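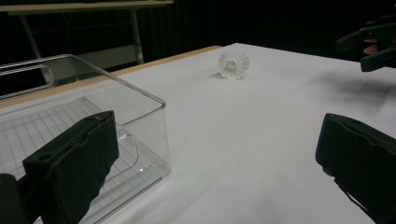

Jolton hand-held gripper pair: what it cost us, and would I buy it again?
Posted 17/04/2020

I put off buying these for ages. Every time I opened the budget sheet there was something more urgent on it, usually a chair. But our little automation group at Cladard had been promised a pick-and-place demo project, and before spending real money on an arm I wanted a cheap way to find out what kind of fingers we'd need. Hand-held grippers seemed like the obvious first step: you squeeze, the jaws close, you learn a lot about your parts.

So, the money. The pair was $2,835, shipping was $71, and I added the spare finger set for $354 because Melquiades Cuautle (he runs our bench and has broken more fingers than anyone I know) insisted. He was right, annoyingly. I'd put the spares in your first order, as shipping them later costs the same $71 all over again.
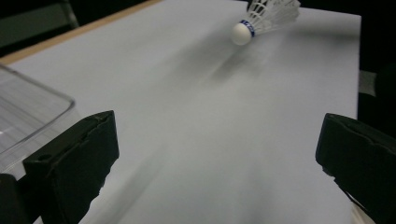 Shuttlecock at the far end of the reach, seen past the fingers.

Our standard test is moving things into a clear plastic bin, and I've become very fond of shuttlecocks for it! They're light, they roll in a silly arc when you nudge them, and they have a hard round end and a soft wide end, so you get two quite different grasps from one cheap object. If you're comparing quotes from several vendors, buy a tube and take it along to the demos. A salesperson's favorite foam cube tells you very little.

The closing action on the Joltons is lovely, smooth all the way in, and light pressure stays light. I'm less happy about the weight. After a long session my wrists complain, and Kai-wen Liao, who has smaller hands than mine, finds the handle a stretch. Try before you buy if you possibly can.
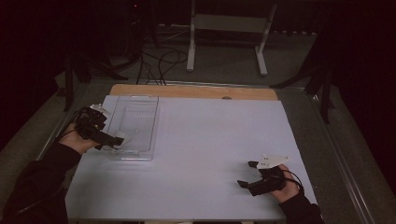
Both grippers over the table, with the clear tray to the left.

Now for the part I budgeted badly. The grippers were only one line, and I'd left nothing for what goes around them. You want a table you can walk up to without tripping, a plain top, decent stands, and somewhere sensible for the cables to go. We spent another $1,142 on all that — more than a third of the price of the pair, and none of it was in my August plan. If your boss only signs things once a year, ask for the furniture at the same time.

I did look at the Birkett set too. It's cheaper and the handle is nicer, but the lead time was terrible and they wouldn't sell us single fingers. Cliltora rents theirs by the month, and for a short project I'd seriously consider it. We'd passed the break-even point before I finished the math, so buying made sense for us. 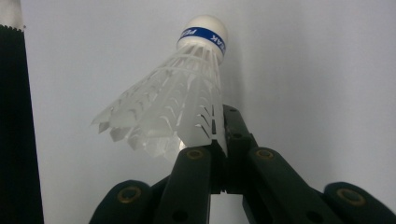

Holding it by the skirt, blue PEAK band at the top.

Skirt grasps are where I'd spend your trial time. The cork end is easy with almost anything. The skirt gives way under pressure, and you find out fast whether you can feel that through the handle. With these I can, most days.

Four stars from me. I'd order the pair again, with the spares, and I'd ask for a smaller handle option until they got sick of my emails.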